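Blog > Making Things > Sewing

I have been sewing tote bags since April and I cannot stop. I'm up to 14 now, which is more than one household needs, and I already have the fabric cut for the next two. If you've never sewn anything bigger than a button, please start with a tote! It's mostly straight lines, and canvas is so forgiving.

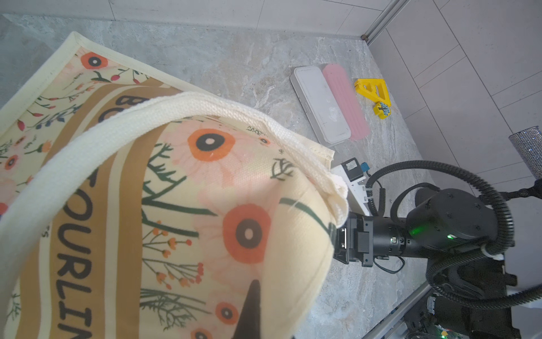 Cream canvas totes, my favorite kind.

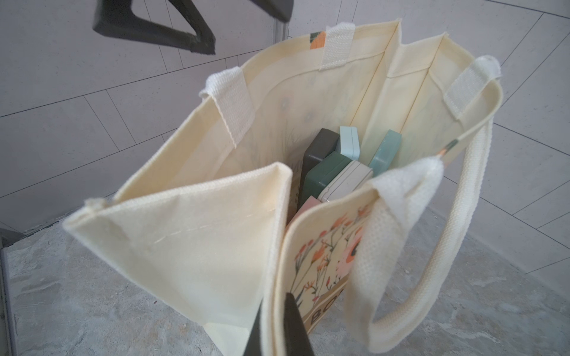 I learned from Bianka Szalai, who teaches an evening class above the hardware store in Saldale. There were five of us around two folding tables, and she had us sewing within 20 minutes of walking in. No theory, no history of the sewing machine. She handed out rectangles and said "sew the long side," and off we went. My first seam wandered like a creek and she told me to leave it in and keep going. I still use that bag for potatoes.

The part I love most is the handles. I know that sounds odd, but a handle decides how you carry a bag, and store-bought ones are nearly always too short for me. I'm tall and I wear a big coat half the year, so I cut mine a good hand's width longer than the pattern says. The first time I swung one over my shoulder with the coat on and it just sat there — bliss.

Prewash your canvas. I skipped it on bag number three and it came out of the laundry the size of a lunch sack, so now it lives by the door full of dog leashes. Use a denim needle too, a fresh one. And press your seams as you go, even though it means getting up and down to the ironing board forty times and your tea going cold.

Finishing the inside edges is where I'm still learning. Bianka zigzags hers, Hanyu Liao (from the same class, much neater than me) does French seams on everything, even a bag for carrying firewood. I tried a French seam on heavy canvas and my machine made a noise I'd never heard before. So for now I zigzag the thick stuff and save the fancy seams for lighter cotton, where they look wonderful and I get to feel very smug.

Fabric is the dangerous bit. There's a remnant bin at the back of Toseck where everything is sold by weight, and I went in for thread last month and came out with a striped curtain, two pillowcases and a length of mustard canvas I have plans for. The curtain has already become a beach bag with a zipper pocket — my first zipper! It's a little wavy on one side but it opens and closes, and I've shown it to everyone who has come to the house.

Next up is a lined one with a flat bottom, so the eggs stop tipping over on the way home. If you have a good method for boxing the corners, leave it in the comments, because I've unpicked mine twice.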